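Bread Person Wanted – Part-Time, Early Hours, Free Rolls

Plimer Bakery, Kurham
Posted May 31, 2023

Plimer is a small bakery on the wrong side of the Kurham rail bridge. We make bread, we put it in baskets, and we take the baskets to people who have asked for them. The middle part of that sentence has become a bigger job than we planned for, and so we are hiring.

The position is Basket and Table Assistant, which is the best title we could agree on. Runners-up included Loaf Handler and Head of Wicker. You would work mornings, finishing before most of the town has found its shoes, and you would be responsible for everything that happens to a loaf between the cooling rack and the customer's table.

We supply braided loaves for breakfasts, weddings, wakes, office meetings that could have been shorter, and the Saint Jaber Hall supper club, where they are very particular. Each loaf goes out in its own basket. The basket comes back to us, usually, and sometimes with a fork in it.

What you would be doing

Matching loaves to baskets. This sounds easy until you meet a long loaf and a short basket at five in the morning. A braid that is a little too long goes in on the diagonal, with one end up by the rim. A braid that is much too long goes in a different basket. Please do not fold the bread.

Brushing out, wiping down and airing the baskets that come back. We own around 100 of them, all wicker, mostly oval, and they hold crumbs the way a car seat does. You will have a stiff brush and a radio.

Checking rims and weave for loose ends. A basket that snags a tablecloth is retired to the office, where it holds receipts.

Laying out sample tables for customers who want to see what they are ordering. Most of them want it to look effortless, and will stand next to you making suggestions until it does.

Two delivery runs a week in the van. The van is called the Pronari, after the words somebody painted on the side before we bought it. We have never found out what a Pronari was. It pulls to the left.

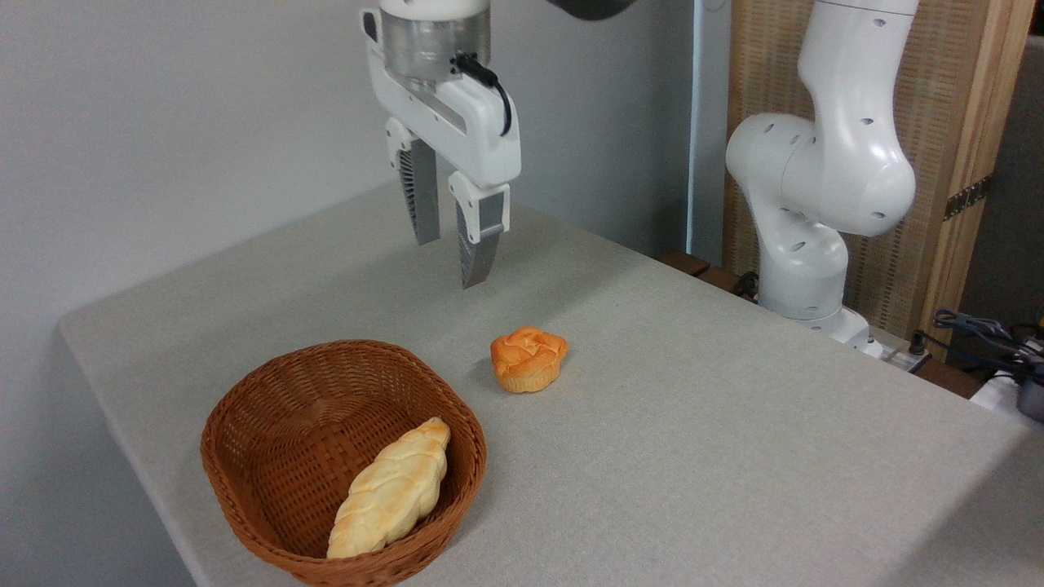 Braided loaf in an oval basket. Yes, on the diagonal.

What we are looking for

You should be able to lift a full bread crate, tell a pale crust from an underbaked one (or be willing to learn), and be pleasant before sunrise. Pleasant is negotiable down to civil. Talking is optional until the first coffee.

Experience in a bakery, kitchen or market stall is useful. Experience in flower shops has also worked out well for us – the person leaving this job came from one, and our baskets have never looked better. You do not need to know how to braid dough. The bakers do that, and they would prefer you didn't help.

A driver's license is required. A sense of direction would be a bonus, as Kurham has two streets called Mill Lane and our customers live on both.

If you have a serious wheat or sesame allergy, this is probably not the room for you. We handle both all day, and the flour gets everywhere, including into the phone.

What you get

Pay is $1,550 a month for a part-time week, with paid vacation after your first season. You also get a loaf a day, an apron that has been washed more often than it looks, and 50 percent off anything in the shop. Rolls left at closing are free, and staff are expected to be adult about the cinnamon ones.

We close for a stretch in July when the oven is serviced and everyone goes to stand somewhere cooler. You would have that time off with the rest of us.

How to apply

Drop a letter off at the shop counter, or push it through the side door if we are shut. One page is plenty. Tell us where you have worked, which mornings you can do, and how you feel about getting up early – we will find out anyway, so you may as well be straight about it. A resume is fine too, but we do read the letter first.

People we would like to meet will be invited in for a paid trial morning. You will brush some baskets, fill some baskets and eat breakfast with us. Wear shoes you don't love.

The job stays open until it is filled. If the sign is still in the window, we are still looking.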